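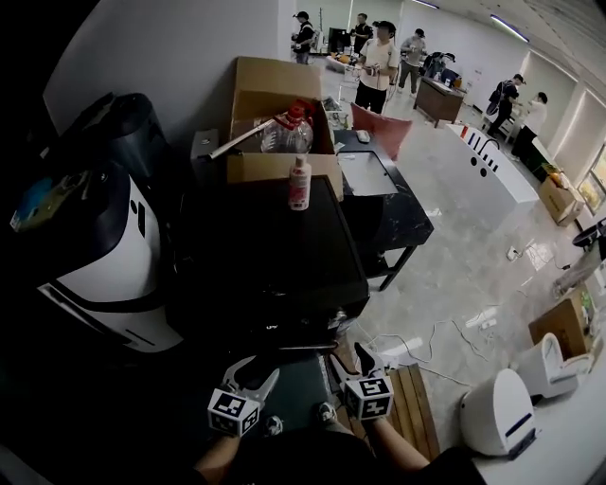 Plornia Side Table, Marble-Pattern Top: Review After a Winter of Use
Reviewed by Beverley Oakley

I bought the Plornia table because I needed a second surface next to the big black one in the workroom. The big one has a glossy top and is always covered. Boxes get opened on it, the water jug lives on it, hand lotion and tape end up on it, and by the afternoon there is no space left to write anything down. I wanted something beside it that was lighter, cheaper and easy to move, and I wanted it in black so the two would look all right together.

The Plornia has a black top with a marble pattern and thin metal legs. I have used it most days since it arrived, and in March I moved it to a different room for a while to see how it did there. I paid for it myself.

Assembly

The table comes flat in one carton. The legs are separate and bolt to the underside of the top. There is a hex key in the bag with the bolts, and it is the usual short one that hurts your hand by the end. I used my own driver for the last few turns. The whole job took 30 minutes, including the time I spent looking for the instruction sheet, which was taped to the inside of the carton lid.

One leg did not line up with its holes at first. I loosened the others, pushed it over and tightened everything again. If you do all the bolts finger tight before you finish any of them, you should not have this problem. The sheet does say to do this, on the back.

Put a blanket down before you start. The top has to lie face down on the floor and it picks up marks from grit.

The top

The pattern is printed. It is not stone, the product page does not claim it is, and up close you can tell. From standing height it looks fine. I like it better than the plain glossy top on the larger table, mainly because it hides dust. Glossy black shows every fingerprint and every ring from the bottom of a jug. The Plornia gets wiped down once or twice a week and looks clean in between.

Water wipes off. Coffee wipes off if you get to it the same day. I left a wet cardboard box on it overnight and there was a dull patch in the morning, which came out with dish soap and a soft cloth. I have not put anything hot straight on it and would not recommend trying.

There is one scratch, near the front, from dragging a metal bracket across it. It is short and you have to look for it. The larger table has many more, but it is also older.

Stability

This is the weak point. The legs are thin and there is no brace between them. With a tray, some papers and a cup on top, you will not notice anything. If you lean on a corner with your full weight, it moves. I tried cutting heavy cardboard on it and gave up, since the table shifted with every pull of the knife. Writing on it is fine. A laptop is fine. I would not put a printer on it, or a full water jug near the edge.

The feet have small plastic caps. On our floor they slide easily, which is handy for moving the table and annoying when you bump it. I added felt pads at first and they made the sliding worse. Rubber pads from the hardware store fixed it.

Size and moving it

I can pick it up alone and carry it through a doorway without taking the legs off. That was the main reason for choosing it over the Kirkegaard, which I looked at first. The Kirkegaard is a better made table with a brace at the back, and it would take a printer without trouble. It is also heavy, and I did not want to have to ask for help each time I needed the floor clear.

A chair goes under it from the back with no bar to hit your knees on. Zofia Szewczyk, who shares the room with me, is taller than I am and says she would like the top a little higher. There is no height adjustment of any kind.

Things I would change

A brace between the back legs, even a thin one. A longer hex key. A couple of spare bolts in the bag, as I dropped one under the counter and had to go in after it with a ruler. The underside of the top is unfinished and a bit rough at the edge, so watch your fingers when you lift it.

Who it suits

Buy it if you want an extra surface for light things and expect to move it often. For a main work table, or anything that involves pressing, cutting or clamping, get something with heavier legs. I am keeping mine, and I will probably order another for the window side when the boxes over there have been cleared.

Rating: 3 out of 5 as a work table, a point more if you only want somewhere to put a tray.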